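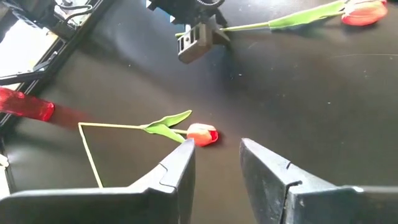

## Gripper trial FAQ (Skesgate bench, 06/08/2025)

**Which fingers are on now?**
Grey tips, tapered. Both arms were run, 1066 grasps logged — nearly all on the fake tulips.

**Why tulips?**
Thin stem, soft bloom, awkward leaves. Fingers that do fine on blocks can still fumble a stem.

**Plurneo or Workach controller?**
Plurneo for now. Workach closes faster but overshoots, we're still tunning it.

**Can I swap tips myself?**
Yes. Power off, then re-zero. Takes six minutes.

**Who do I ask?**
Prasanna Wijesinghe for tips, Quang Nghiêm for teh wrist camera.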